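How to Test a Laundry-Folding Robot Before You Believe the Video

Posted 01/09/2025 by the Bandine workshop desk

Every few months somebody sends us a clip of a machine folding a towel and asks if they can stop folding their own. Our answer is still no. A towel is a rectangle, and it was almost always lying nicely before the clip started.

If you're offered a demo, or you have a hobby arm in the garage and big plans for it, the steps below will tell you more than a sales page will. You need a bed, a basket of ordinary washing, a timer and a free afternoon.

Step 1. Throw out the towels

Towels and tea towels can wait. Pick clothes with a front, a back and something sticking out of them. Collars are good. So are sleeves, buttons, ruffles and anything that slides. Mix the colours and leave in at least one item that is inside out, the way it came off the line.

Step 2. Start from the basket

Most of the skill is in getting a crumpled thing flat and the right way up. If the person running the demo lays the shirt out first, they have done the hard part themselves. Tip the basket out and keep your hands off it. Start the timer when the first piece is touched.

Step 3. Use a real surface

Lab tables are hard, level and one plain colour. A bed sags, and the cover moves with the cloth when something pinches too low. Try a quilt, then a blanket, then a mat if you have one. We tried our own two-finger arm on all three and it grabbed the bedding along with the shirt on each of them.

Step 4. Do one blouse by hand and write down every move

Go slowly. Fold one sleeve in, then the other, check that the placket hasn't rolled, bring the hem up. You will notice how often you smooth something with the flat of your hand without meaning to. Two fingertips can't do that, and this is where many grippers come unstuck. Put your list beside whatever the machine does and mark the moves it skips.

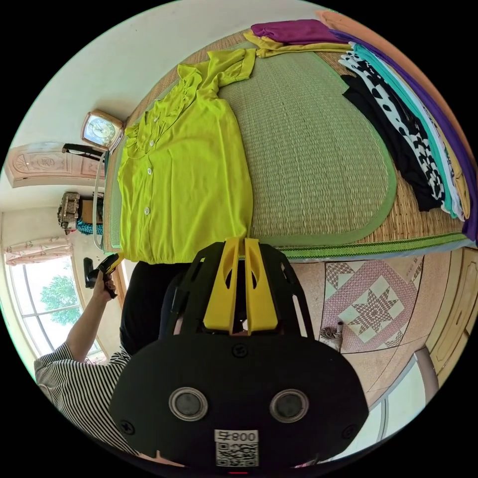 Step 5. Count a fold only if you would put it away

Be hard about this. A sleeve hanging out is a fail. So is a collar crushed under the body. Our test arm made 367 attempts in March on mixed clothing, and we would have put 153 of them in a drawer. Most of those were T-shirts.

Step 6. Add up the human time

Write down each rescue, each restart and each time somebody straightened a hem "just to help". The Hurnirero brochure we were handed claims more than 2,005 folds without a fault. It doesn't say what was folded, or who was standing next to the machine. Ask both questions. We did, and were sent the brochure again.

Step 7. Make it stack

One folded shirt is half a chore. The pile has to stay up when the next piece goes on, and the slippery ones need to end up somewhere sensible. Then it all has to get to the wardrobe. We haven't seen a home machine do that last bit without help.

What about shops and laundries?

Fair question, and the picture is a bit better there. The Pritchard line we visited folds flat hotel sheets all day and does it well. The staff feed the corners in by hand. Blouses go to a separate table, where people fold them.

So should you wait for one?

Wait if you like, but buy a second basket in the meantime. If a seller lets you run all seven steps with your own washing, write and tell us how it went.

Recent guides
- Onavier window cleaner: six weeks on one pane
- Can a robot vacuum cope with a shag rug?
- Fixing a sticky gripper finger
- Dishwasher loading, tried again
- Which chores to automate first, and which to leave alone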